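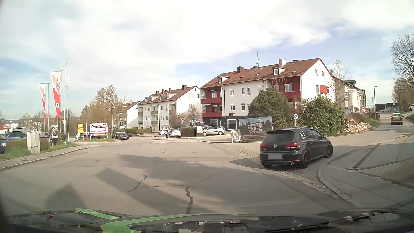

Does a banner this size still read from a car that is already turning into the side street? The drawing of the house comes across, but our old one had the phone number along the bottom edge behind the shrubs and we got no calls from it.

Reply from Holtham Site Signs: Keep the lower quarter of the panel free of text wherever there is planting in front of it, and put the contact line directly under the project name. See Artwork, further down this page.

Sovent Project Banner, Large Format
Printed banner and ground frame for residential building projects

Overview

The Sovent is a printed PVC banner on a tubular steel frame, supplied for sites where an apartment building is planned or under construction and has to be announced at the roadside. The standard panel measures 5 meters wide by 3 meters high. It is set in landscape format and normally carries a rendering of the finished building, the project name and a single contact line.

The banner and the frame are sold together or separately. The frame takes replacement panels of the same size without modification. Panels made before March 2017 have eyelets on a different pitch and need the adapter cord, listed under Accessories.

Banner material

Fabric: coated polyester with PVC on both faces
Weight: 900 grams per square meter
Edges: folded and welded on all sides, with a cord in the fold
Eyelets: nickel-plated brass, spaced 200 millimeters apart, with a doubled eyelet at each corner
Printing: one side, solvent ink, matte finish
Reverse: plain gray
Folding: not permitted, supplied rolled on a cardboard core

The matte finish is standard. A gloss finish was offered in the past and has been withdrawn. On dark backgrounds it reflected the sky strongly enough to hide the print at some angles, and most orders for housing projects now use a dark background.

A mesh version is available for exposed positions. Mesh lets part of the wind through and reduces the load on the frame, at some cost in print quality. Fine lines in a rendering, such as balcony railings or window bars, tend to break up on mesh. Where the site allows it, use the solid fabric and the braced frame.

Frame

Uprights: 3 per frame, galvanized steel tube
Rails: top and bottom, joined at the center upright
Joints: bolted clamps, no welding on site
Bracing: one diagonal strut behind each upright
Fixing: driven ground sockets, or ballast trays on paved surfaces
Tensioning: elastic loops with a ball end, one per eyelet

The loops are meant to be the weakest part of the assembly. In a strong gust they stretch and then release, and the fabric comes off the frame along one side. Do not replace them with wire or cable ties. Frames returned with bent uprights have in nearly every case been laced with wire.

The bottom rail can be mounted at ground level or raised by 900 millimeters on extension feet. Raised mounting clears low planting and parked bicycles but increases the overturning moment. It requires the braced frame in all cases, including sheltered sites.

Placement

A project banner at a road junction is read by two groups. People on foot pass close to it and read everything. Drivers see it from one or two directions, usually while slowing down, and take in the picture and perhaps the name. The panel should be turned toward the slower of the two approaches. On a through road with a side street, that is normally the traffic waiting or turning.

Check the following before the sockets are driven:

Sight lines. The banner must leave drivers coming out of the side street a clear view of the main road. The local road authority sets the required distance. Ask for it in writing.

Traffic and street name signs. No part of the panel may cover an existing sign from any approach. A dark panel directly behind a sign can also change how well the sign stands out, and some authorities ask for a lighter strip at that side.

Planting. Large bushes grow into a panel faster than expected during a long project. Leave an arm's length between foliage and fabric. Branches rubbing on the print will remove ink within one season.

Neighboring businesses. A shop on the ground floor of an adjoining building may have its own A-frame board on the sidewalk. A large panel can hide a small board completely from one direction. Agree on the end position with the shop before installation – moving a frame by one bay afterward means pulling every socket.

Ground. Driven sockets need soil free of pipes and cables. Request the utility plans for the strip between the sidewalk and the building line.

Artwork

Files are accepted as PDF at one-tenth scale, with fonts converted to outlines. Add 200 millimeters of background on all sides at full size for the welded edge. Text placed in this zone will be folded under.

White and off-white buildings print well against a dark ground. The edge of the roof and the corners of the building stay legible at a distance where floor plans, apartment sizes and logos have already blurred together. If the rendering has its own pale sky, we recommend cutting the building out or darkening the sky toward the top edge.

Restrict the panel to 3 lines of text. The project name should be the largest, followed by the type of housing and the contact line. Partner logos are better placed on a separate strip, which can be changed when contractors change.

The color of the rendering is not a color proof for the facade. Several customers have been asked by buyers why the finished render is warmer than the banner. A short note to that effect can be printed in the contact line at no charge.

Use alongside scaffolding

The ground frame is not approved for attachment to scaffolding. A banner tied to a scaffold adds wind load that the scaffold was not calculated for, and the scaffold contractor has to agree to it and usually has to add ties. For that purpose use the Pratier scaffold banner, which is mesh only and comes with a load sheet for the contractor.

If the ground frame stands near an active facade, keep it outside the delivery area for mortar silos and pallets. Fine dust from dry mortar settles on matte fabric and hardens after rain. Rinse it off with plain water at low pressure before it sets. Scrapers and solvents damage the print.

Installation

Two people are needed. The order of work is sockets, uprights, rails, braces, fabric. The fabric is hung from the top rail first, then tensioned at the bottom, then at the sides, working outward from the center. Tighten evenly. Diagonal creases mean that one corner was fixed too early.

Retension after 5 days. New fabric relaxes slightly, and a loose panel starts to flap at wind speeds it would otherwise tolerate.

Inspect the loops and clamps once a month and after every storm. Remove the fabric when a severe weather warning is issued. The frame may stay in place.

Service life

Fabric, solid: 3 years outdoors
Fabric, mesh: 3 years outdoors
Frame: reusable, inspect before each new site
Elastic loops: replace with every new panel

Reds lose strength first on south-facing panels. Dark gray and black backgrounds hold longest.

Accessories

Extension feet, set of 3
Ballast trays for paved ground, weights not included
Adapter cord for older eyelet pitch
Elastic loops, bag of 200
Partner logo strip, full width, printed
Trajkovski socket driver, for hire or purchase
Repair patches, gray, self-adhesive, for the reverse side only

Ordering

State the panel version (solid or mesh), the mounting height and the type of ground. Orders without a mounting height are supplied for ground level. Delivery of the frame requires vehicle access to the curb, as the rails are not carried further than the sidewalk by the driver.

Permits for roadside advertising are the responsibility of the customer. A dimensioned drawing of the frame for the application is supplied on request.

Page revised June 16, 2019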